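1/22/18

Sarkon retention samples, shelf check and reweigh

Pulled the 4 retained lots of Sarkon casting resin from the back store to settle the question of moisture uptake before the Stevley order is poured. Cans had been closed since the last reweigh. Lids tight on all but the second, where the gasket had taken a set and no longer sprang back. Replaced with a new gasket from the drawer, old one bagged and kept with the can.

Scale zeroed with the draft shield on. Checked against the brass weight before the first can and after the last, no drift. Gross on can 1 was 1,381 g, same as the label to the gram. Can 2 was up by 5 g, consistent with the bad gasket. Cans 3 and 4 unchanged. I did not correct for the paper label that was added to can 4 at the last check -- it is too light to show on this scale.

Poured a test puck from each, standard mix, cups from the Bavetti sleeve. Stirred by hand, scraped sides, stirred again. Can 2 puck foamed slightly at the rim. The other three lay flat. Left all of them on the leveled plate under the cover. Do not move the plate before the hardness readings are done, the front left foot is shimmed and will not come back to the same place.

Note on the cups: the Bavetti sleeve is a waxed type. Stubbs ships unwaxed. We have both on the same shelf and they look alike from the side. Wax lifts into the mix if stirred hard and gives a greasy top face that reads soft on the gauge. Some of the low readings in the old book may come from this. No way to tell now, as the cup type was never written down. From this entry on, write it down. 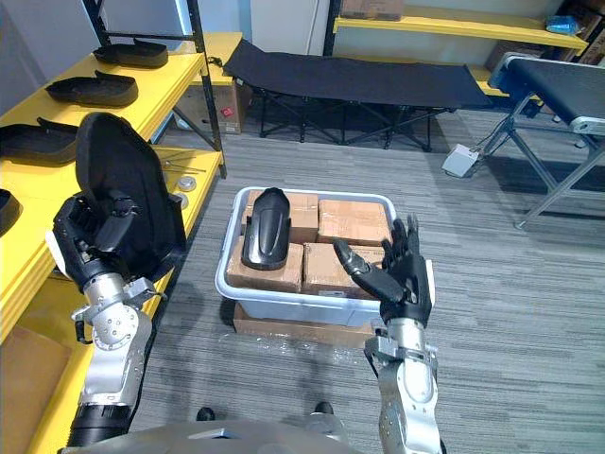
Black molded shell and gray bin, floor by the shelving.

Store conditions. The dial hygrometer and the digital one disagree again. Put both in the salt jar with the lid taped. The dial reads high and is slow to settle, so it is off the wall until it can be reset. Earlier humidity figures in this book were taken from the dial and should be read with that in mind. The digital one goes on the hook inside the store door, away from the heater pipe.

Can 2 is marked HOLD in red and moved to the bottom shelf. It can still be used for plugs and spacers where foam does not matter. It is not to go into anything for Stevley. Cans 1, 3 and 4 are fine to pour as far as weight and foam go, hardness pending.

Stock card corrected. Card 407 had the hardener listed under the old part name, which is how we ended up with two open bottles. Combined entry written on the card, old line struck through and initialed. Both bottles are the same lot, so I have left them separate and will use up the older one first.

To do:
Hardness on the 4 pucks, three readings each, top face and bottom face
Order gaskets, same size as the one fitted to can 2
Relabel the cup shelf, waxed on the left, unwaxed on the right
Reset the dial hygrometer or scrap it
Ask Stubbs for the data sheet on the unwaxed cups, our copy is missing the second page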